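Curnum is the second studio album by the singer and songwriter Hui-mei Chang. It was released in November on the independent label Flovitz, first as a download and then on CD and vinyl. The album spent two weeks on the national chart, where it peaked at number 60. A limited vinyl pressing of 766 copies sold out before the tour began.

Background

Chang began writing the album while touring in support of her debut, Lau. Most of the early demos were made in hotel rooms with a nylon-string guitar and a small keyboard. She brought 14 songs to the first session, and nine of them were kept. The title is a word she made up as a child and used as the name of a town in her stories.

Recording took place over one winter. Chang played guitar and piano on every track, and the drums were recorded last. Two songs, "Side Door" and "Paper Year," were recorded again after she decided that the first versions were too fast.

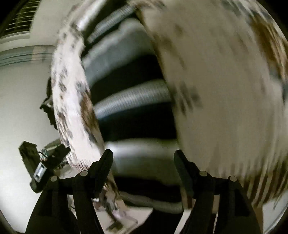
The first single, "Retard," was released ahead of the album. The title is the musical term for a gradual slowing of tempo, and the song drops to half its opening speed by the final chorus. Radio stations in some areas listed it as "Slow Down," and later pressings of the single use both titles. The sleeve has a plain white ground with dark and brown speckles, much like the speckled white object above, and the singer's name is printed in small type on the back. A second single, "Side Door," followed in the spring and did not chart.

Reception

Reviews were mostly favorable. Several critics praised the piano playing and the quieter songs on side two, while others thought the album was too long in the middle. "Paper Year" was the track most often named as the best. Sales were slower than those of Lau at first but picked up once the tour started.

Tour

Chang toured with a three-piece band, playing mainly in clubs and small theaters. The opening show was held in a room with 200 seats and was recorded for a live EP. The EP contains five songs from Curnum and a solo piano version of "Lau," the title track of her debut. It was sold only at concerts until the following year, when Flovitz added it to the CD reissue of the album as a bonus disc.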